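3.2 Materials and play sessions

Storage was the first thing parents raised in our survey of toy lending libraries. Of the 200 families enrolled at the Manzano branch, 60 said they returned toys late for lack of a place to keep them. Shallow, plain-walled bins were therefore used at every session.

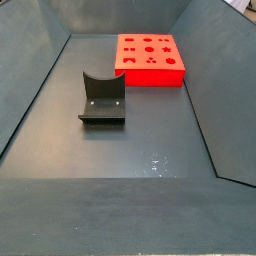
3.3 Borrowing patterns

The branch recorded 3516 loans. Puzzles and shape sorters went out most often and were renewed up to 2 times (Figure 2).

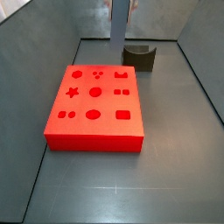 Figure 2. Shape sorter with nine cutouts.

Leilani Achterberg objects that loan counts favor small toys, which are easier to carry home on the bus, and that renewals say little about how long a child plays. We accept the first point and report loans by size in Section 4.
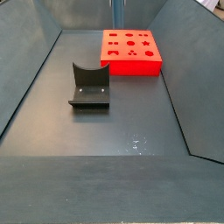
Renewals were kept as a separate measure. Families who renewed on a Sunday tended to borrow a second toy during the same visit, and these loans are entered under the later item.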